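Caring for Clothes at Home – Handout 4: Folding a long-sleeved top 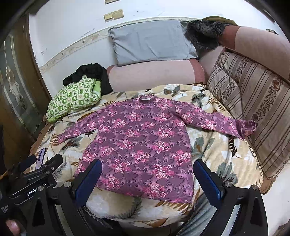 Why do we lay the top flat before the first fold?
When the fabric lies flat, you can find the creases with your hand and remove them. A crease that is folded inside stays there until you wear the top again, and then only the iron will help.

This handout goes with the fourth evening of the course. Please bring two long-sleeved tops from home, one with a collar and one without. Mélanie Paquette will take the first half and Rin Ueda the second.

1. The surface

A table is the best place, but many of us fold on the bed or on the sofa, and this is also fine. A soft surface has one difficulty: the fabric sinks a little and does not slide. On a plush blanket, like the one with the leaves under our purple top, do not pull the garment from one corner. Lift it with both hands, put it down again, and smooth it from the middle to the sides.

If you sit while you fold, choose a seat a little lower than the surface. Your back will thank you after 50 garments.

2. Before folding

Close the buttons at the neck, if there are any. For a shirt with a full row of buttons, close the first, the third and the last one. Empty the pockets. Look under the arms and at the cuffs, and put aside anything that needs a stitch. Mending is the subject of Handout 6.

The top must be fully dry. Seams and cuffs dry last, so touch these and not the middle of the back. If you are not sure, hang it for another 30 minutes.

3. The collar

A short stand-up collar, such as the one on the flowered top, needs more care than a flat neckline. If you press it down it will take a fold across the middle, and the fold is seen when you wear it. Keep the collar at the edge of the packet, on the outside, with nothing heavy on it. In a drawer the collars can point left and right in turn, so that the pile stays level.

4. The folds

We work with the front of the top facing down. (In the first lesson some of you learned it facing up. The result is similar, but the collar looks nicer this way.)

a) Turn the top over and smooth it again. Bring the two bottom corners of the hem to the same height. The hem often lies a little diagonally after you put the garment down, and then the whole packet will be crooked.

b) Fold one side to the centre of the back, with the sleeve. The sleeve now lies across the body. Turn it down so that it runs parallel to the side edge.

c) Do the same with the other side. You have a long rectangle. For a medium size it should be 22 cm wide, and this fits the drawers in our practice room.

d) Fold the hem up by one third, then once more towards the collar. Turn the packet over.

5. Gathered cuffs

A gathered cuff is thicker than the sleeve. If both cuffs come to the same place, you get a bump in the middle of the packet. Let one cuff end a little higher than the other. Do not flatten the gathers with your hand – they should stay loose.

6. Printed fabrics

With a busy print, such as flowers and swirls together, it is difficult to see small creases and also small stains. Trust your fingers for the creases. For stains, look at the fabric by the window and from the side. Dark plum and purple colours can fade in strong sun, so do not leave the folded pile on a windowsill.

7. Fold or hang?

Thin knitted tops: fold. Woven cotton: both are possible. Anything with pleats at the front: hang. Heavy pullovers must be folded, as the hanger makes points at the shoulders. Lena Zalewska asked last time about viscose. It can be folded, but do not make high piles, up to six pieces only.

Exercise for next week

Fold one long-sleeved top each evening and leave it in the drawer until Sunday. Then open all of them and look where the creases are. Write down for each one: the fabric, the kind of collar, and the place of the deepest crease. Bring your notes, also if they are short.

Those who missed Handout 3 (sorting and drying) can get a copy from Nathalie Kowalchuk before the lesson. The room is open from 18:30.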